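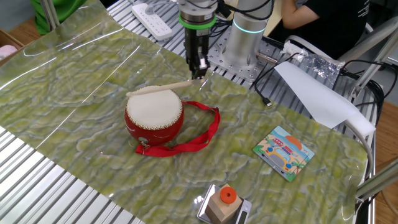 Turna Drum Task: Gallery

Updated 5th August

These pictures go with the drum task in the Turna set, a collection of short tabletop jobs shown to a robot arm by a person. The arm is driven by remote control from a second set of handles, which the operator moves by hand. Every joint position is saved along with the camera views, and the two are lined up afterward by their time stamps.

The drum task is short. The arm holds a drumstick, brings it over a toy drum and strikes the head. We began planning it in May and have kept 336 demonstrations so far. Another 97 were thrown out, mostly for a stick that turned in the fingers or a strike that landed on the rim.

Stick over the head

The operator is asked to keep the stick close to level and come down from a low height. A high swing looks better to a visitor but gives the fingers more chance to slip. 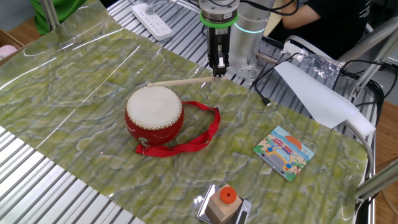
Drumstick held level, with the tip just above the drum.

Other things stay on the mat during this task. The puzzle and the scale with the block on it belong to other jobs in the set, and we leave them out so that the learned policy sees a table with more than one object on it. The operator is told to ignore them.

Reach across the drum

The stick has to cross enough of the head for the tip to have room. New operators tend to stop short, so we have them practice this position before any recording is kept.
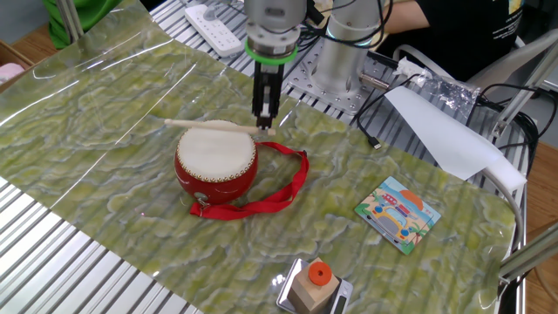
View from the wrist

The fixed camera gives the whole table. The wrist camera moves with the gripper and gives the policy its best look at where the stick is going. Both are recorded on every run, and a run with either one missing is dropped.
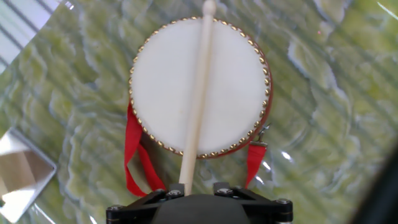 Grip angle is the thing we check most in the wrist recordings. A small turn at the fingers becomes a large one at the far end of the stick, and the fixed camera does not always show it. With the stick running up the middle of the drumhead, leaning a little to one side, the ring of gold tacks makes a handy edge to judge the tip against. Reviewers mark each run as centered, off center or on the rim, and the mark is stored in the Laur log next to the operator's own note.

About the set

The Turna set holds 888 demonstrations across all tasks. Of these, 192 are held back for testing and are not used in training. Joint data is stored in the Drutano format, and a converter for Flonine users is included in the download.

More galleries: Block and Peg / Puzzle / Weighing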